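Jun 17, 2019

**Workshop diary, Lakley shared bench: gripper arm build**

The bench was reserved for the full evening session. The purpose of this entry is to record the state of the arm, the changes made to the work surface, and the items to be carried over.

## Wrist camera and finger alignment

The fingers fitted in May were kept in use. The replacement pair supplied by Sadeo remains in its packaging, as the screw holes do not match the current mounting plate. A return has been requested.

The wrist camera was remounted on the Skorkov bracket with 8 mm screws. The earlier 12 mm screws reached the cable channel and are not to be used again. After remounting, both fingertips fall inside the camera view when the gripper is open. The right finger appears larger than the left, and the bracket should therefore be checked for tilt before any further calibration is recorded.

Lighting at the bench is still poor. The black surface gives little back to the camera, and dark objects lose their edges against it. The striped block was easy to pick out against the white surface in the middle of the bench. The dark green object next to it was less so, particularly at its far end. 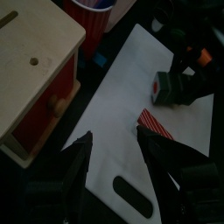 ## Arrangement of the bench

The wooden box with the red drawer stays on the left for the present. Its knob is a suitable target for a later pull test, which will be attempted only after the grip force has been limited in software. The red cup stands behind the box, and the blue tape near its foot is to be left in place.

The Ponce controller was set to 700 for the closing speed. The value is in the units of the controller's own menu, which the manual does not define. At 700 the motion was even and the motor noise acceptable. A setting of 5 for the end-of-travel delay was retained from the previous session.

Attention was then given to the approach angle. With the wrist low and the fingers pointing away from the base, the right finger hides a good part of whatever is beneath it. The left finger does this far less. Two remedies are under consideration: a small rotation of the wrist before the final approach, or a narrower tip for the right finger. The first costs nothing and will be tried first.
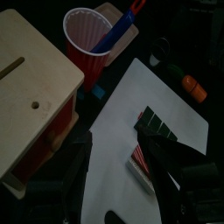 *Gripper open over the green and striped pieces, with the toy carrot off to the right.*

## Carried over

- Check the bracket for tilt and record the result in the build log.
- Obtain a second lamp for the right side of the bench.
- Write to Ponce regarding the speed units.
- Label the 12 mm screws and return them to the drawer unit by the door.
- Confirm the next bench reservation with Lakley.

Power to the controller was switched off at the wall and the arm was left in the parked position.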